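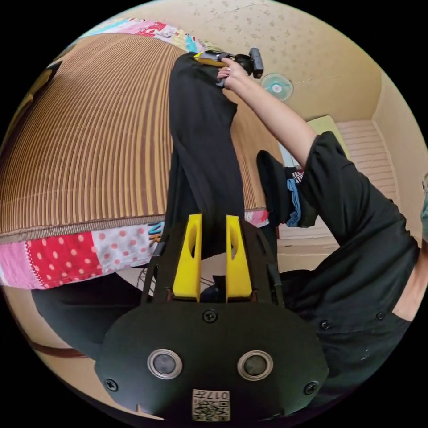

Folding trousers on the bed

A bed is the best folding surface in most small homes. It is longer than the ironing board, wider than the kitchen table and close to the drawers where the clothes are going. These notes cover trousers, mainly dark ones.

Before you start

Make the bed first and pull the top layer flat. Trousers folded on a rumpled duvet pick up the lumps underneath. In summer a woven mat over the mattress gives a firmer surface than bedding, and dark cloth slides over it without dragging. If your mat has stripes, line the outside seam up with one of them and you will see straight away whether the leg is lying true.

Run a hand over the mat for split ends before putting anything fine on it. A loose sliver will pull a thread in thin trousers. Trim slivers with nail scissors and don't tug at them.

Empty the pockets. Turn them out, brush the fluff from the corners and push them back flat. Close the zip and do up the button.

Hanging the legs straight

Hold the trousers up by the waistband and let the legs drop. Give one sharp shake, then take hold of the hems with the other hand and pull gently along the length. Bring the two legs together so that the inside seams sit on top of the outside seams. It is easier with two people, one at the waist and one at the hems, particularly with long or wide legs.

If the knees have bagged, pull a little harder across the knee and leave the trousers flat for ten minutes before folding. Stretchy fabrics should not be pulled at all. Lay them down and smooth them with the flat of your hand.

Laying them down

Lower the hems first, then walk the waistband towards the head of the bed. The whole length should be on the bed with nothing trailing over the side. Smooth from the waist downwards.
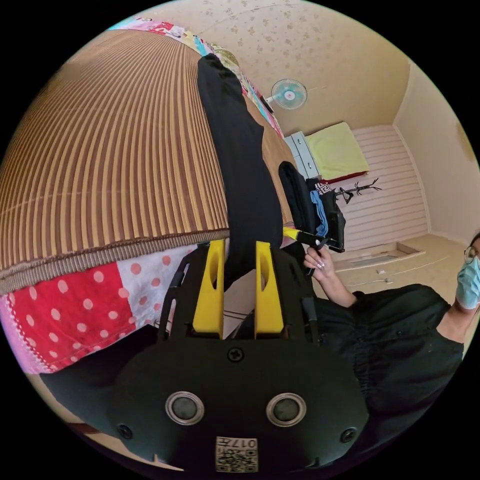
Once they are flat, look for a bend part of the way down the leg. It usually means one leg has slipped against the other. Lift the hems, match the seams again and lay them back. Folding over a bend sets a slanting crease that will need the iron later.

The fold

For a drawer, fold the point of the seat inwards so that the edge is straight, bring the hems up to just below the waistband, then fold in half again. Stand the bundle on its edge in the drawer. A drawer 11 inches deep will take most adult trousers this way with space above.

For a shelf, stop after the first two folds and stack them flat, swapping the waistband end from left to right with each pair so the pile stays level.

For a suitcase, roll from the waistband to the hems. Jessie Rennie, who sent in several of the tips on this page, puts a pair of socks in the middle of the roll to stop a hard crease forming. It works well on cotton and less well on anything with a pressed front.

Dark colours

Black trousers show every bit of lint, and patchwork quilts and fleecy blankets are the worst for shedding it. Fold the quilt back to the end of the bed before you begin. Wash dark trousers inside out, with other dark things, and keep them away from towels.

To take lint off, wrap parcel tape round your hand with the sticky side out and dab down the leg. A slightly damp rubber glove does the same job and can be used again. The Clirkodar roller is fine too, but the refills cost almost as much as a new one.

Check for fading under a good light, near a window if you can. Navy and black are easily muddled in the evening and a faded pair will look brown next to a newer one.

Drying and airing

Never fold trousers that are still damp at the waistband or pocket bags. Those parts dry last. Hang them by the hems for another hour, or lay them out with the pockets pulled through and a fan running in the room.

Heavy denim takes longest. Turn it once, halfway through.

Mats and quilts

Wipe a woven mat with a well wrung cloth, following the weave, and let it dry fully before rolling it up for the winter. Store it on its side behind a wardrobe. Quilts with old patchwork should be washed on a gentle cycle at a low temperature, and any loose patches stitched down first.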